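Two weeks with the Grusent hands (and an awful lot of grapes)

A few of you have been asking whether the Grusent hand kit is worth the money, so I finally booked some time at the Hustthorpe demo space and had a proper go. The kit is a pair of multi-fingered hands, the wrist modules and a licence for Jugah, which is the software you use to set up the picking jobs. They'll also rent you the whole humanoid by the day if you haven't got one lying about. I haven't!

The practice job is grocery picking, out of wooden crates and into a shopping basket. I went straight for the grapes because any hand can pick up a capsicum. Grapes are floppy and lopsided and there's no obvious spot to grab, so you learn a lot about a gripper in a hurry.
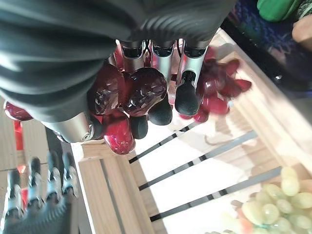 Karim Ghanem reckons I should be asking what replacement fingertips cost before I get excited about grip, and fair enough. I did ask. They're sold in packs, and the pack price is buried on the second-last page of the brochure. Cheeky.

What I like about these fingers is that they'll settle around an awkward shape without you having to spell out where each one goes. In Jugah you choose a grasp style, set a force limit on a slider that runs up to 200, and off you go. I had mine at 23 for the grapes and left it there. The default is way too keen for fruit, and I'd love a warning when you load it up.

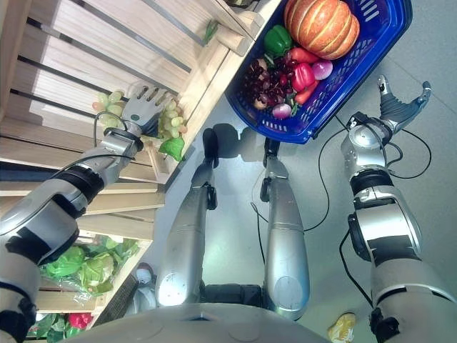

Anjani Nasution
29th October

Right, the not so good bits. Setting up took me most of a morning. The quick start guide covers one hand nicely and then sort of shrugs at the other, so I had both arms going through the calibration twice before Jugah was happy. The cabling is a bit of a dog's breakfast too - I'd pay extra for a tidy sleeve, and I'm surprised it isn't in the box.

Support was lovely though. Saodah Setiawan answered my email before I'd finished my coffee and sent me a config file that sorted the left wrist.
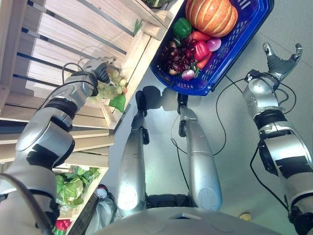

Left hand on the green grapes, right hand free.

I also had a fiddle with the Pesby hands last year, and people will want the comparison. Pesby's are quicker to set up and the app is prettier. For soft, lumpy things I prefer the Grusent by a fair way, mostly for the force control. If all you're moving is boxes, save your dollars.

The stocked stand is part of the rental, by the way, and it's a good mix: carrots, tomatoes, pumpkins, the lot.
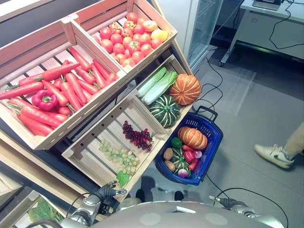 You can save each item as its own job and string them together into a shopping list, and I lost a whole afternoon to that (no regrets). The list editor needs an undo button, badly. I've got the rental for one more day next month and I want to try the napa cabbage, so if there's anything else you'd like me to chuck at it, leave a comment and I'll add it to the list.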